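3.2 共用の抽出器具をめぐる暗黙の規則

前節で述べたとおり、職場の給湯室における飲み物の準備は、業務でも休憩でもない時間として扱われてきた。Radwanはこれを「勤務表に載らない労働」と呼んだが、調査に応じた人びとの多くは、労働と呼ばれることにまず驚き、次いで少し嬉しそうな顔をした。本節では、PurncombeとFlemcombeの2事業所で得た聞き取り153件をもとに、フレンチプレスという器具が、どのような規則のもとで共用されていたかを検討する。

両事業所とも、器具の使用について明文化された規則はなかった。Purncombeには「使ったら洗う」と書いた紙が貼られていたものの、「洗う」の範囲については解釈が分かれている。粉を捨てて湯ですすぐだけで足りるとする立場(以下、すすぎ派)と、フィルターを分解してこそ洗浄であるとする立場(以下、分解派)である。分解派は人数で劣るが、発言の分量では圧倒的に勝る。聞き取りの書き起こしのうち70ページが分解派の語りで占められており、筆者らはそのすべてを読んだ。

フレンチプレスがこの種の対立を招きやすい理由の一つは、構造にあると考えられる。ペーパーフィルターを用いる器具では、粉は紙ごと捨てられ、前の使用者の痕跡はほとんど残らない。一方、プランジャー式では粉が容器の底に残り、金属の網にも入り込む。しかも容器はしばしば透明で、怠慢は次に給湯室へ入った者の目に触れる(図4)。

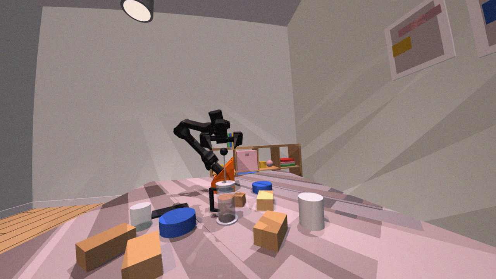 図4 フレンチプレス。透明な円筒形の容器、白い蓋、黒い取っ手を備え、中央の細い軸の上端に黒い球形のつまみが付く。

興味深いことに、粉の残った器具を見つけた者が前の使用者に直接注意した例は、Purncombeでは一件も語られなかった。代わりに採られたのは、流しのいちばん目立つ位置へ器具を移すという方法である。ある回答者はこれを「気づいてもらうための親切」と説明し、別の回答者は同じ行為を「宣戦布告」と説明した。後に確認したところ、二人は互いの器具の置き方について語っていた。

Flemcombeの事情はやや異なる。同事業所では2月に、総務担当のSaraçが使用者名を書き込むノートを導入した。記入は当初こそ几帳面であったが、やがて「同上」が並び、最後のページに至っては誰の「同上」なのか判別できない。それでもノートは撤去されず、主に電話のメモ用紙として活用された。Güneşが指摘する「管理の道具が備品へ還っていく過程」の、かなり純度の高い事例といえよう。

なお、分解派の主張する衛生上の利点について、本研究は判断する材料をもたない。味の違いを訴えた回答者もいたが、目隠しでの飲み比べを提案すると、全員がその週は多忙であると答えた。

次節では、砂糖の補充を取り上げる。器具の洗浄とは異なり、砂糖については両事業所とも、自分が補充しているという回答が過半数を占めた。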